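Makden extends repair bench hours through the fall

August 15, 2021

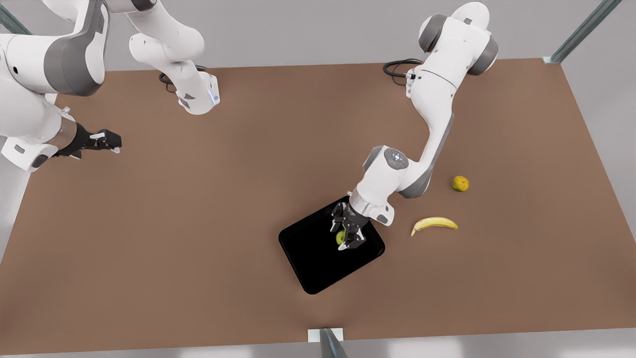
A brown tabletop with two white-and-gray arms, in a computer rendering.

The Makden town library will keep its repair bench open two evenings a week through the end of November, the library said in its monthly notice. The bench had been set to close for the season after Labor Day.

Residents can bring in lamps, toasters, radios, chairs and small garden tools. Clothing repairs are taken on the second evening only. Gas-powered equipment, microwaves and anything with a cracked screen will be turned away at the door.

Since opening in June, the bench has taken in 247 items. Lamps made up the largest group, followed by kitchen appliances. The library did not say how many were returned in working order.

Repairs are free, but owners pay for parts. Most parts are ordered through Bevan Hardware on Skudcombe Road, which gives bench customers 5 percent off. Anything left longer than 60 days will be recycled.

The library in Dromwood, which shares its catalog with Makden, plans to open a smaller bench next spring in its former periodicals room. Until then Dromwood cardholders may use the Makden bench on the same terms as local residents.

Each evening has 24 slots, booked by phone or at the front desk. Walk-ins are taken after 7 p.m. if there is room. Items should be clean and come with their cords, chargers and any loose pieces in a bag marked with the owner's name.

Parking is in the rear lot. The side entrance will be closed for paving until further notice.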